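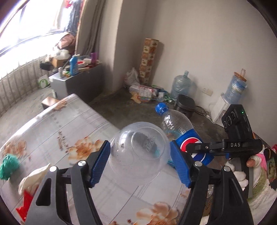 Search tickets, parts, people

Ticket: left jaw drifts open under load
Opened by: Anas Hattar
Status: open (was closed, reopened by me)
Build: Vutness hand gripper, second set of blue finger pads

Anas: Holding a plastic bottle at a tilt, the jaws creep apart. Squeezing harder helps for a moment. I think the pads are too slick.

Hongmei: Swapped to the ribbed pads in June and called it fixed. Closing.

Rasha: Reopening. I don't buy the pad theory. If the pads were slipping, the bottle would slide and the jaws would stay put. Anas wrote that the jaws move. Did anyone check the pivot screws?

Anas: Tightened both. Seemed better.

Rasha: "Seemed better" over how many grips? Please run it properly, same bottle, same angle, and write down the one where it lets go.

Anas: Let go at grip 13. Backed the screws off, cleaned them, tightened again. Let go at 900.

Rasha: So it's the screws working loose, or it's the linkage and the screws are hiding it. One long run doesn't settle that. The Primico parts page says this joint is good for 2000 cycles, and I'd like to know who counted.

Hongmei: Could be thread locker. I have some at home.

Rasha: Fine, but only on the left jaw, so there's something to compare with. Mark the screw heads with paint first. Then do 5 runs, and no pad changes in between, please. I'm leaving this open until the paint marks come back lined up.

Anas: Left side glued and marked. Starting tonight after 8.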